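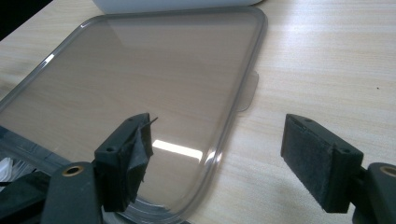 Lids and Boxes: Sorting Out the Kitchen at Bainbridge

Filed under: Home & Storage, Galleries
2 min read

Over the winter the food storage cupboard at Bainbridge got to the point where the door would not close. In March I took everything out, matched what could be matched and put back only what gets used. The job took 2 evenings. These are my notes from it, posted May 12, 2018, after a couple of people asked how the cupboard was holding up.

The first thing I did was put the lids and the boxes in separate places. Boxes are easy to tell apart. Lids are harder, especially the clear and tinted ones, and I found it best to lay each one flat on the table and look at it there.

The big smoky-gray lid
A rounded rectangle in see-through plastic, tinted enough to look gray but with the wood grain of the table still showing through the flat part. The rim is thicker than the rest and shiny. There is a small translucent tab that sticks out past the rim.

Lids with tabs are worth checking before you keep them. Bend the tab gently up and down and look along the fold for a white line. A white line means the plastic is tired and the tab will come off before long. I threw out several on that test alone, including two from an old Jumlow set that I had been keeping for the boxes.

Matching was slow going. My method was to take the largest lid first, try it on every box of the right shape, and set the pair aside once it closed on all four sides. A lid that closes on three sides goes in the recycling. I used to keep those for covering bowls, and that is how the cupboard filled up in the first place.

Square and rounded shapes went in separate stacks. The Wirov boxes nest well if they are put away in size order. The Skudness ones have a lip that catches, so they get stacked two high and no more.

For the lids I ended up with a plain file rack from the office, turned sideways. They stand on edge, large at the back, small at the front. Tinted lids go on the left and clear ones on the right - it sounds fussy, but it saves pulling out the whole row to find one.

Washing: warm water, dish soap and a soft brush for the groove on the underside of the rim. Leave the lids standing up overnight. If they go into the rack damp they smell by the end of the week. The dishwasher is fine for most boxes, but I keep the thin lids out of it. Two of mine came out slightly bowed last year and never sat flat again.

Graham Pickering, who had the kitchen before me, left a drawer of odd lids with a note saying they might come in useful. I went through it last and kept one.

The cupboard door closes now. The shelf above still needs doing, mostly jars, and I will add those when I get to them.

Tags: kitchen, food storage, plastic lids, decluttering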